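Tue 31 October | Riltus press office
14 shares | 2 comments

Riltus opens its odd sock amnesty in Ravuvham today, with 1000 lone socks already handed in since September.

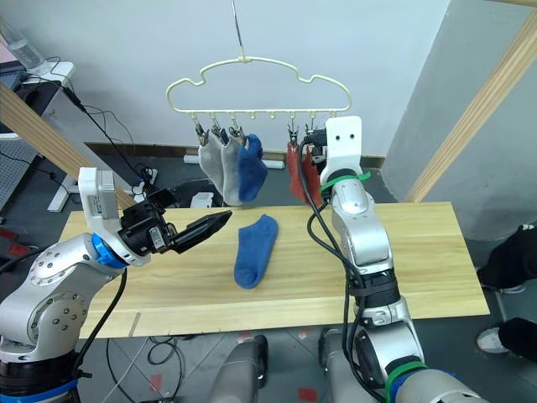 Socks on a cloud-shaped hanger, one blue one on the table.

Bring yours to the Tadum shop, washed, please. We had to add "washed". 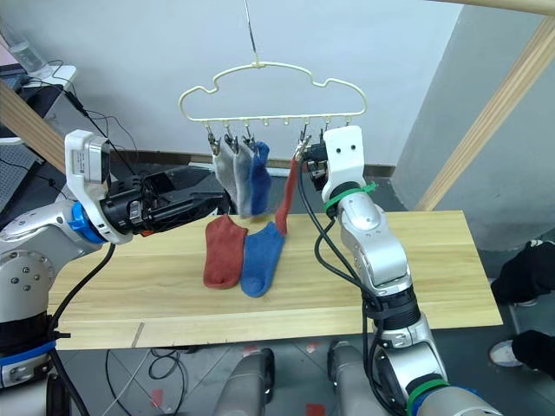 Pairs reunited go home free. The rest will be knotted into draught excluders, at 40 socks apiece.

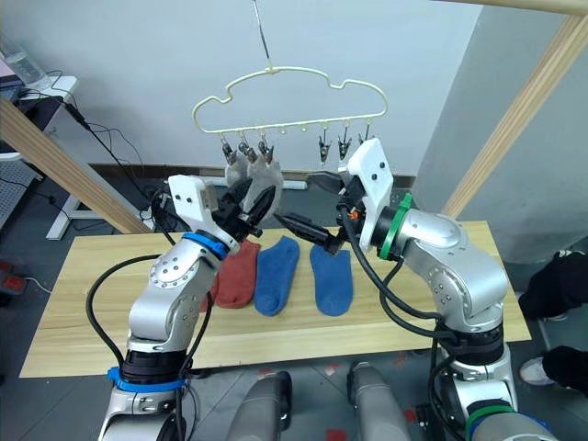 Doors open at 10. Husbands are not accepted.

© Riltus. Back to top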